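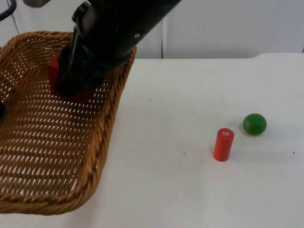 Shearwater count from Stekent Point: 2,003 or 3,000?

Posted in: Seabirds and seawatching

pelagia_w
Good evening to all. I would like to ask the opinion of the more experienced seawatchers. On May 24, 2025 I was at Stekent Point from first light with my friend. There was a strong passage of Yelkouan Shearwaters, all going east, in long lines close to the water. I used a hand clicker and I finished with 2,003 birds. My friend, who sat next to me, did not use a clicker. He counted in blocks and he wrote 3,000 in his notebook.

We watched the same sea for the same hours. Which number should go to the Wudley report? We don't want to send two different totals for one morning, and we could not agree in the car.

My scope was a Kernov at 30x, and his is an older one with a wider view. The wind was from the southwest, fresh, and the light was good until the sun came above the water. After this there was a lot of glare and I am sure that I lost some lines.

dunlin77
Send the clicker number. A bird clicked is a bird seen. A total that ends in three zeros is somebody's feeling about the morning.

marsh_tit_mo
I don't agree with dunlin77. A clicker is very good when they come in ones and twos. When a flock of sixty passes behind the waves, your thumb is slower than the birds and you will always be too low. I have compared this with my brother on many mornings, and in heavy passage my clicker was under his block counts every time. It doesn't prove that he was right, I admit it.

dunlin77
Exactly, it doesn't prove it. He could be too high every time.

pelagia_w
Thank you both. I should explain better how we did it. I clicked each bird when it crossed a fixed line, which was the red buoy. My friend followed every flock from the moment he found it, sometimes far to the left, and then he looked for the next flock. It is possible that he met the same birds again when he moved back to the left — I asked him and he said "maybe two or three times, not more."

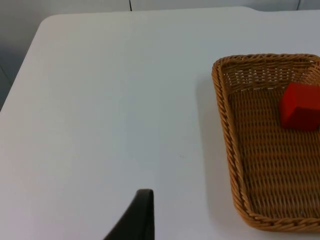
He also stopped for coffee, and I did not, so in principle he should have fewer birds than me and not more. This is the part that I can't explain to myself.

old_tern
The buoy is the important detail in this thread. If one of you counted across a line and the other one was following flocks, you did two different kinds of count. You can't take the average of them, please don't do that. I have seen it done in an old report and now the figure is used everywhere.

My advice is to submit 2,003 as the count, and to write the other number in the comments with the method. Then the reader can decide.

areti_r
Hello, Areti Rallis here, I put together the seabird pages for Wudley. I agree with old_tern. Please send one record, with the start and end time and the words "fixed line, clicker." I would also like to know for how long you had the glare. If you can split the total by hour it would be a great help to me, but I understand that not everyone writes it down each hour.

One more question. Are you certain that all were Yelkouan? In March we had a morning with Scopoli's mixed into the distant lines, and two observers missed them completely.

pelagia_w
Thank you, Areti. I have the hours, they are in my notebook and I will send them. The glare began at 7:40 and it was bad for forty minutes, until I changed my place to the other side of the wall.

About Scopoli's: we had 5, all of them close, and I did not put them in the total. In the far lines I could not be certain. Should I write "small shearwater species" for these?

areti_r
If you did not see enough on them, yes. Give me the close ones as Yelkouan and the rest as unidentified. It is less beautiful, but I can use it.

marsh_tit_mo
So now the total becomes smaller again! Poor friend.

dunlin77
He can count them in threes next time.

old_tern
Counting in threes is not a joke, by the way. For lines like these I prefer small blocks, 3 or 5 birds, and one click for each block. You keep your fixed line and your thumb can follow. Try it first with gulls going to roost, when it does not matter so much.

pelagia_w
I will try this. Does somebody know if the path to the Point is open again from the Triantafyllou side? We had to walk in by the road, with the tripods on the shoulder, and it was very dark.

marsh_tit_mo
It was still closed when I passed. There is a sign and a fence at the second bend. Park by the chapel and take the lower track, but bring a headlamp, the stones are loose after the steps.

pelagia_w
Thank you, we will take the lower track. I sent the record to Areti tonight, with the hours. My friend has read this thread and he still says 3,000.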